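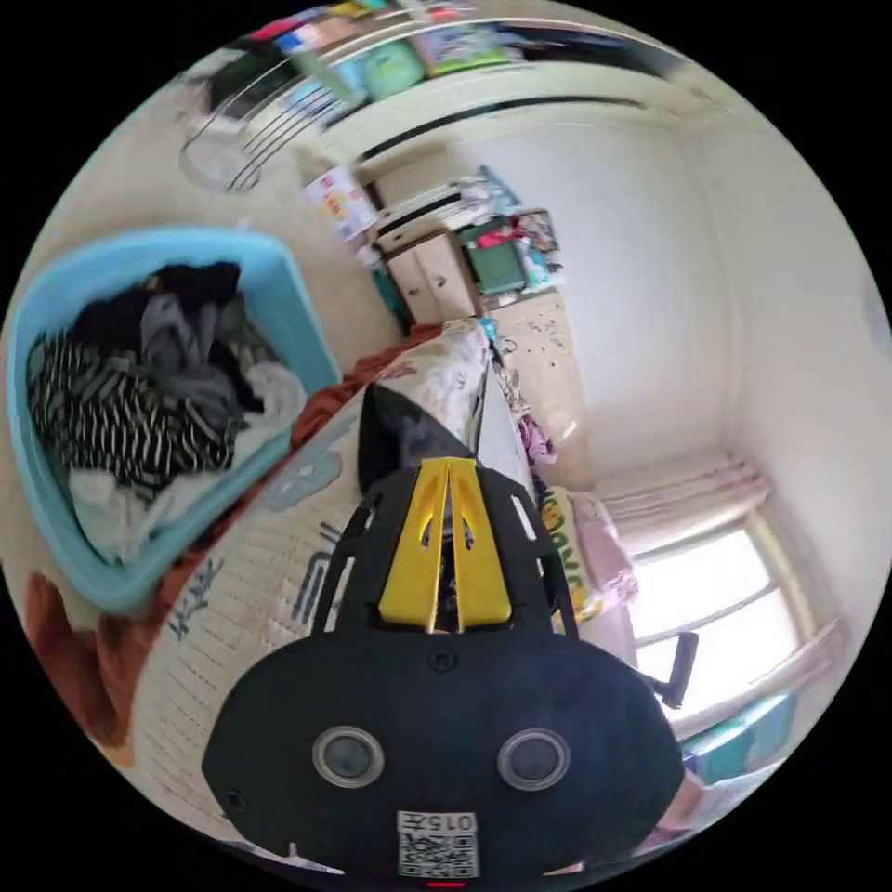
Abelardo Sosa says the first thing to go on a hand-held gripper is the fingers. He looks after the Teuber units at Plirbridge, and when we spoke on Thu 15 October he had one open on his bench.

"People worry about the lenses," he said. "I wipe those with a dry cloth and leave them alone. The fingers need looking at every day."

His limit is 300 grasps between checks. He closes the fingers on a strip of paper and pulls. If it slides out, he goes over the mounting screws first. Folding clothes is hard on them, he said, and lint gets into the slide.

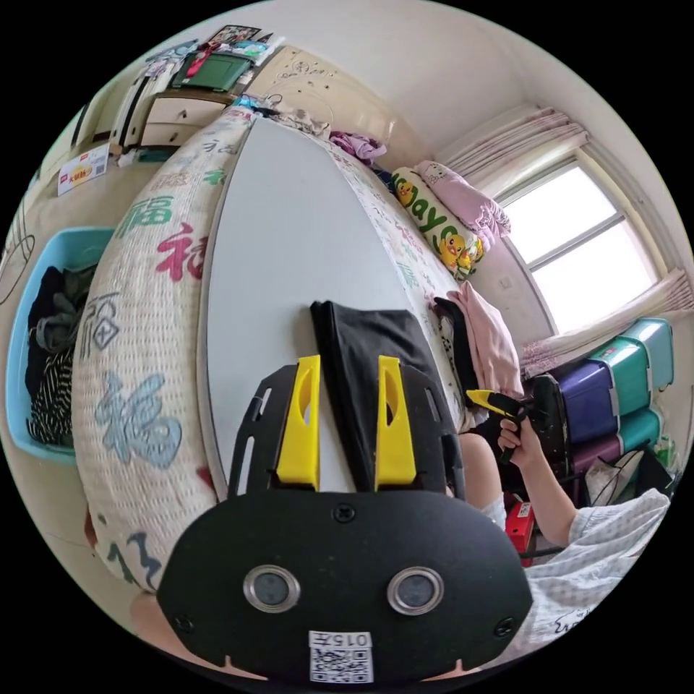

Running two grippers on one job doubles the checking, according to Grelon, and both should be zeroed together. Sosa agrees up to a point.

"Zero them on the same morning, sure. But keep a separate log for each one. I had a unit in April that drifted after 44 sessions, and the other was fine."

The label stays on through every repair. He has seen plates swapped and the log end up under the wrong number. 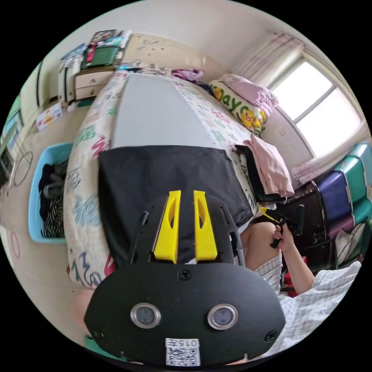
Hand-held gripper in use beside a bed, with clothes on the bedding.

A new finger set takes him 12 minutes, plus the paper test. "Then I write it down and it goes back in the case," he said.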